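Pointed fingers or flat pads for a two-arm bench?

colleen_b
We have the Lovden fingers (black, tapered, came with the arms) and a quote from Fulleo for wide rubber pads at 109 a pair. My boss would like a reason that isn't "they look nice".

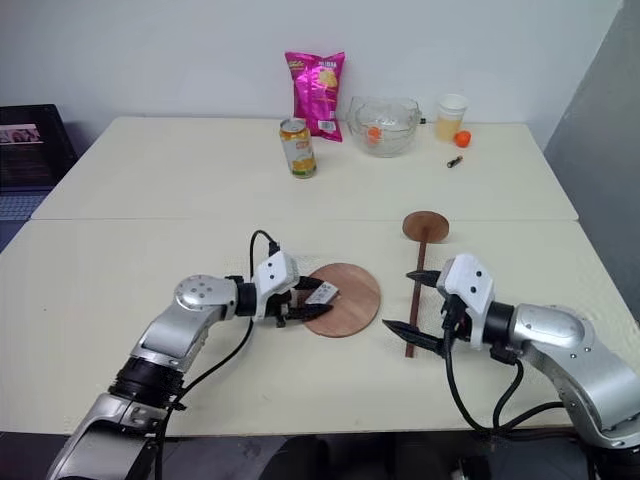

My own vote is to keep the points. They get into gaps that pads sulk at. The left one has that little white rectangular thing held over the round board, and a pad would hide half of it. The right one can straddle the paddle's handle without a fuss.

yaw_akpalu
Straddling is easy. Now close it and lift by the handle. Thin handle, weight out at the far end, two points: you've built a very dear pendulum.

colleen_b
Grip nearer the head, then.

yaw_akpalu
Tell that to your planner.

Noreen P
Pads here since August, 18 pairs worn through. Lovely on cans, hopeless on anything lying flat. I'd have points left, pads right and put up with the two calibration files.

yaw_akpalu
Two files is how our Bunden controller ended up in a cupboard.

colleen_b
Asking Fulleo for one pair on loan.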